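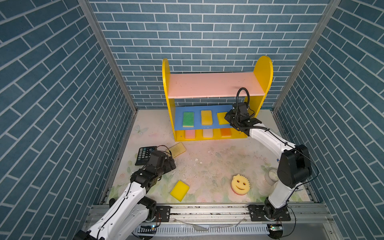

Photo: Wisen. Two-arm shelf cell running Aridow.

Aridow Motion and Perception Runtime for Two-Arm Cells

Last updated: August

Aridow is a control and planning package for workstations in which two arms share one work area. It runs on a single Linux computer and handles camera input, grasp selection, path planning and joint control in one process tree. It is sold by Wisen as a software license, without arms or cameras.

Shelf work

The sponge and shelf setup is the standard shelf task shipped with the package. Sponges stand upright in a row on the middle board and in the low compartment, so the gripper has to close on one item with neighbors close beside it. The grasp module scores each candidate by finger clearance first and by surface area second. An item with too little clearance on both sides is held in the queue until a neighbor has been moved.

Soft items are closed on by motor current, with a position limit as backup. The current limit is set per item class in the task file.

Items the task does not need, such as a calculator or a scouring pad on the floor, can be given the class "ignore" or "obstacle". Ignored items stay in the object map but are never offered to the planner as targets.

Planning

Both arms are planned against the same object map. Each planned path reserves a volume for the time it needs, and the second arm plans around it. If no path is found within 200 ms, the arm holds position and the request is tried again at the next map update. Cables on the outside of the links are not modeled by default — set a link margin in the arm profile to cover them.

Specifications

Joint command rate: 2000 Hz
Planning timeout: 200 ms, adjustable
Object classes in the supplied model: 156
Arms per license: 2
Camera input: fixed cameras, color or color with depth
Task files: plain text, reloaded without a restart
Logging: joint state, motor current, object map and planner decisions on one clock

Arm profiles

Profiles are included for Jandberg and Rattanakul arms. Other arms need a profile written by the user. The template has 198 fields, most of which can be left at their defaults.

Known limits

Patterned walls and printed floor mats can produce false edges in color-only mode. Run the background capture step with the cell cleared, and repeat it if the mat is moved. Translucent containers are often returned with a poor outline and should be classed as obstacles with a fixed box. Small debris below the minimum object size is dropped from the map.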